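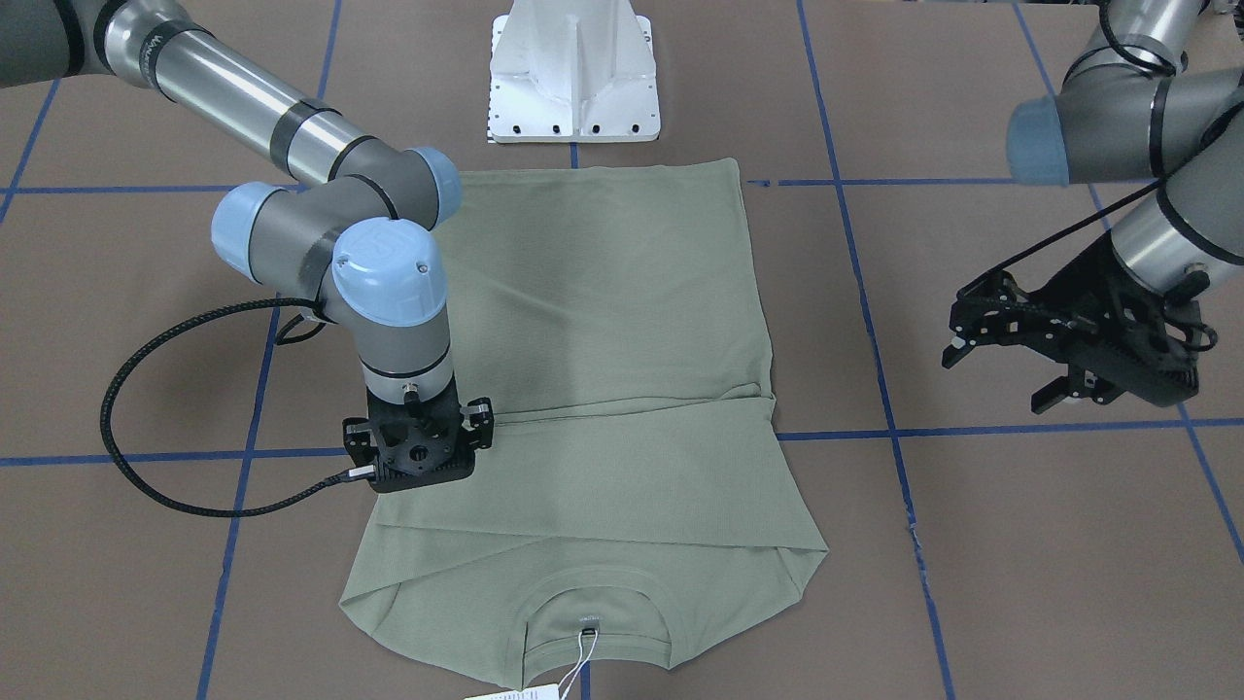
Figure 1. Two-arm cell with green t-shirt, blue tape grid on work surface.

Lastus garment handling project – equipment and budget status, March

Folding work continues on the two-arm cell. The arms, grippers and mounts were bought in the first period and are fully paid. No change to the arm configuration is planned.

Spending on consumables stands at $867, mostly tape, surface covering and sample garments. Gripper spares came to $2147, ordered through Kurnard. The order covers three sets of fingers and two cables. One set has been delivered. The other two are on back order and will be invoiced on shipment.

The work surface covering is due for replacement. Pryor quoted $326 for a single-piece cover, delivered. We request approval to charge this to the consumables line, which has enough left to absorb it. The tape grid will be laid again at the same spacing so that existing position records stay usable.

Open item: the second cell at Pavbridge. The floor plan is agreed, but the power supply has not been signed off by the building owner. We recommend holding the purchase of the second pair of arms until it is – the supplier quote stays valid through June.

Next report: May.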